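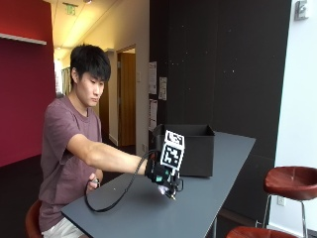
Figure 3. A collection session at the Mandcombe site. The operator wears the sensor kit, with two square fiducial markers on top, and works beside an open black box.

4.2 Collecting demonstrations without a robot

All demonstrations in the Noiphan set were recorded with a hand-worn kit (Figure 3). Operators sat at a table and did each task with the kit on one hand. No robot was used during collection. The pose of the kit was recovered from its fiducial markers, as seen by a fixed camera, and was then mapped to the wrist frame of the target arm.

We recorded 458 demonstrations across 5 tasks. Each operator was given 20 minutes of practice before the first recording, and practice trials were not kept. We placed no limits on speed or on the path of the hand, but operators were asked to keep the markers turned toward the camera where they could. When both markers were lost, the missing poses were filled by linear interpolation if the gap was short. Demonstrations with longer gaps were dropped before training, and they are not part of the total above.

The main source of error was marker angle. A marker tilted far back gives a weak estimate of rotation, so the two were set on adjoining faces and the pose was taken from whichever one was seen more squarely. Switching between them caused small jumps, which we smoothed with the Fliketti filter described in Section 3.4.

A policy trained only on this data completed 76 percent of trials on the Brernero arm. Most failures came at the moment of release, when the fingers opened too early over the rim of the box. Section 5 looks at these cases by task.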